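Search this site
Enter keywords
Print | E-mail this item

Pemville Keyboard Circle: The Loaner Is Back

The Circle's loaner keyboard has come home from Sethi Music with a clean bill of health and a bill of the other kind, for $241. For that we got two new key contacts, a power socket that no longer needs to be held at an angle, and the return of the F sharp above middle C, which had been silent since last October. Several members had learned to play around it. One of them now complains that the piece sounds wrong.

It's a Grukar stage model with 61 keys and 209 built-in sounds, of which our members use piano, organ and, at the holiday party, whatever "Cosmic Choir 2" is supposed to be. The weighted action is on the heavy side, so if you've been practicing on something springier, expect your fourth finger to file a grievance in the first week.
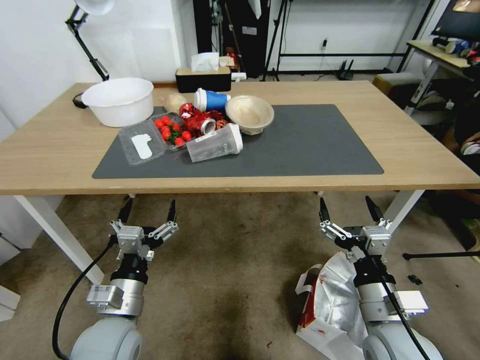
Borrowing works the way it did before. You can have the keyboard for up to 40 days, and it goes out with the stand, the sustain pedal and the power supply. Please send it back with the same power supply. Last year we got one for a cordless drill, and the shop thinks this may explain the socket.

The pedal is a new Prondov, bought to replace the one that squeaked on every bar line. It has a polarity switch on the underside. If your notes ring on forever when your foot is up and stop dead when you press down, flip the switch before you call me. If you've flipped it and things are still backward, turn the keyboard off, plug the pedal in, and turn it on again. Then call me.

Headphones aren't included. The jack is the large size, so bring an adapter if yours are the small kind. Your neighbors will thank you, particularly during scales.

The waiting list is at the front desk, on paper, with a pencil on a string. Sign with a name I can read.

Kulsoom Jafri
Aug 20, 2024

Share (2) | Comments (0)
Print | E-mail this item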